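Film night at home: tips for the kitchen and the front room

Posted in Household Tips, Udville

When a big film leaves the cinema and turns up for rental, it is often cheaper to have people round than to buy a row of tickets. Most of the work can be done in the afternoon.

Drinks

Put drinks on a tray with a raised edge before anyone sits down. Small bottles with screw caps are better than open glasses once the lights are off. Leave fizzy drinks in the fridge until the titles, and keep hot drinks for the interval.

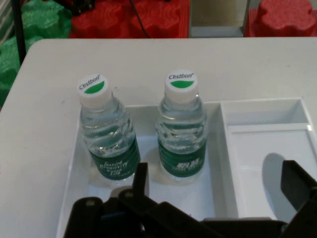
Popcorn

Use a heavy pan with a lid and 2 tablespoons of oil. Drop in three kernels, wait until they pop, then add the rest in one layer. Shake the pan now and then and take it off the heat when the pops slow down. Salt it straight away - fine salt sticks, coarse salt ends up at the bottom of the bowl.

Melted butter makes popcorn soggy if it stands for more than 40 minutes, so pour it on at the last moment. We tried this with Graltier, Melis and a supermarket own brand of corn, and Melis left the fewest hard bits.

Seating and sound

Move the sofa back before you add floor cushions. If speech is hard to hear, turn the bass down first and the volume up second. Our old Delon soundbar has a night setting that does the same job.

Draw the curtains at the side of the screen as well as those opposite. A lamp behind the television is easier on the eyes than a dark room.
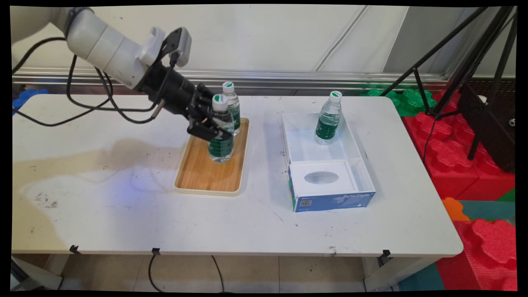
Start the film ten minutes after the time you gave people, and check the rental beforehand. Some run out 48 hours after you press play, others sooner. Greasy fingermarks on the remote come off with a barely damp cloth - take the batteries out first.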